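Home Features Data Desk Tools Subscribe Search

November
By Marit Colvin

The dashboard that died on a Friday

The parking page went blank at 4:40 in the afternoon. No error, just white boxes where the bar charts should be. Fusarholm's city data office is 2 people and one of them was on a train. The other one had a council packet due at five and a chart called "Meters by Zone, FINAL new" that wouldn't draw.

I spent a good part of the fall with that office, on and off, mostly on a folding chair. What they were doing was dull and took forever. They were going through every dashboard the city had ever published and deciding which to kill. 117 of them. Built over the years in Pladeck, pushed out through the Civenow portal, and a lot of them drawing on tables where the person who set up the query had moved on to another job or another state.

Start with the parking one. Pladeck stores a data source as a saved connection plus a list of column names. Fine. Works great until somebody upstream renames a column. In this case the meter vendor changed zone_id to ZoneID in the nightly export, capital letters and all, and the chart looked for the old name and found nothing. Pladeck doesn't treat a missing column as a failure. It treats it as an empty one. So the refresh log said success, green check, and the public got white boxes. 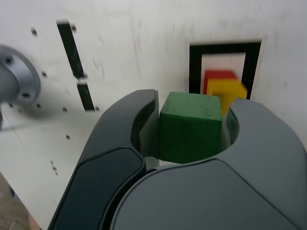
The fix took four minutes once they found it. Finding it took until Monday. The preview pane only shows the first 100 rows, and the first 100 rows were cached from before the rename, so in the editor everything looked perfect. Bars, colors, totals, all there. Open the public page in another tab and nothing. They cleared the cache in the browser, then on the server, then restarted the thing, then somebody thought to download the raw file and open it in a plain text editor. There it was, first line.

After that came the list. A spreadsheet, naturally. One row per dashboard, columns for last viewed, last edited, who asked for it, what table it sits on. The "who asked for it" column was mostly question marks. Last viewed was more useful, although it has its own problem - Pladeck counts the office's own visits, so every time they opened a page to check whether anyone used it, the number went up. They ended up pulling view counts from the Civenow server logs and filtering out the city hall address range. Took an afternoon and some bad words.

Some of what was in there:

A snow plow tracker with its map centered on a different city (template default, never changed). Three versions of the same budget chart, all with different totals. A page of building permits by month that stopped in the middle of a month and still had a "live" badge on it. A survey on library hours, 11 questions, every answer in its own pie chart.

The budget charts are worth slowing down for. All three read from the same ledger table. One summed the amount column as is. One filtered out transfers between departments, which is what you want or you count the same dollar twice. The third filtered out transfers too but by text match on the word "Transfer", and the ledger sometimes has "Xfer" and sometimes "TRNSFR", so some got through. Three numbers on three pages, all public, all labeled Total Spending. As far as the office can tell noone ever wrote in about it.

They kept the second one. Renamed it. Wrote a sentence under the title saying what's left out.
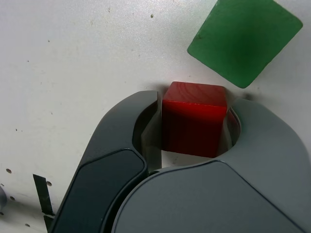

MARIT COLVIN

The joins were where it got slow. Half the old dashboards tie two tables together on a street address, typed in by hand on both sides. 40 Mill St, 40 Mill Street, 40 Mill St. with the period. Pladeck does an exact match and drops whatever doesn't line up, and again, no warning. The code complaints page had been missing a big chunk of its records that way since it was built. You'd see a map with dots on it and assume those were the dots.

There's a proper way around this. Every parcel in town already has an ID in the assessor's table, so you match each address to a parcel one time, fix the leftovers by hand, and join on the ID from then on. The office had known this for years. What they hadn't had was a month with nothing else in it, and they didn't have one this fall either, they just did it anyway, mornings before the phone got going.

For the recreation stuff they had a shortcut. There was a table named simply Park, singular, made for some mapping job long ago, and it had clean IDs for every field and playground in town. Eight dashboards got rebuilt on it in two days. The only snag was a type mismatch - the IDs were stored as text in Park and as numbers everywhere else, so 0042 and 42 didn't meet. Cast both to text, pad with zeros, move on.

I asked for their rule on what stays. It changed while I was there. In the beginning it was views: anything under a cutoff goes. Then they noticed a page on lead pipe replacements with hardly any traffic, and pulling that felt wrong, so views became one column out of four. By the end it was more like: can we say in one line what this shows, does the table still update, does someone at a department answer when we email about it. If two of those were no, it went. Not deleted exactly. Pulled from the portal and exported as a flat file with a note in the folder.

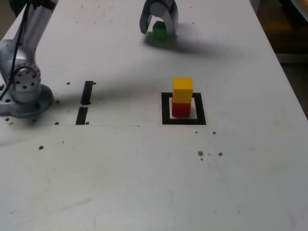
Green block between the gripper's fingers; black taped square at right.

48 survived. I thought that was low, they thought it was high. The rest sit in the archive and the links redirect to a plain page with a download and an email address. Four people have used the address so far, and two of those wanted the library survey pies back.

The part I'd copy if I ran an office like this is the check they built at the end. It's a small scheduled job, runs at 5 a.m. It opens each source table, reads the header row, compares it with a saved list of column names and counts the rows against yesterday. If a name is missing or the count falls by more than a tenth, it sends an email. That's the whole thing, barely a page of code. It does not look at the charts at all. It would of caught the meter rename the morning it happened.

It also went off every single day for the first week. The permits table gets emptied and reloaded overnight and the job was reading it mid-load, so the count came back zero. They moved the job to 6:15. Then the pool attendance table tripped it, pool being closed for the season, and that one got a line in a skip list. There are nine lines in the skip list now and they've put a reminder on the calendar to go through it in spring.

Still on the to-do list when I left: dates. The older tables store them as text, month first in some and day first in others, and Pladeck guesses from the top of the file. If the first few rows all have a day of 12 or under it can guess wrong and keep guessing wrong all the way down. They have found two tables like that. They're checking the others.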